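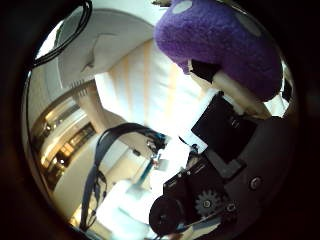

3.2 Research habits and the first draft

Most of the writers in the study had published at least one historical novel with a small press. The two presses that helped us find them, Hikard and Medve, both ask for a finished manuscript before they offer a contract, so the writers were working without a deadline for most of the period covered by the interviews. We asked each writer to keep a work diary and to note the hours spent on reading, note-taking, drafting, and revision. A diary entry could be as short as one line.

The diaries show that reading and drafting overlapped far more than the writers had told us in the first interview. Several had described a clear research stage that ended before chapter one. In their diaries, the same writers went back to letters, maps, and local newspapers all the way through the draft, usually to settle a small point such as the price of a train ticket or the month when a crop came in. Checks of this kind were short. They did, however, tend to end the writing session. On days with a lookup of more than 21 minutes, few writers returned to the draft before the evening.

Word targets were common. The usual target was 500 words a day, and one writer aimed for 2000 on days off from paid work. The higher target was met less often, and the diary for those days contains more deleted text. Writers who set no target finished their drafts at much the same pace as the others.

Notes were kept in different ways. Perić (Damir Perić, interviewed in March) used index cards sorted by character and copied each fact onto a card by hand. Others kept a single long file and relied on the search function. The card users could tell us where a detail had come from more easily, but they also left more material out of the finished book. Perić's novel is set in the river town of Ternow, and none of his cards on the Terkberg quarry reached the final version.

Invented detail was handled with less system. Only 3 writers marked the passages they had made up, and they did so in order to write the author's note at the end of the book. The rest worked from memory when the note was due.

Figure 2. Purple felt toy mushroom with a cream-colored stem.

Section 3.3 turns to revision and to the changes made after outside readers had seen the manuscript.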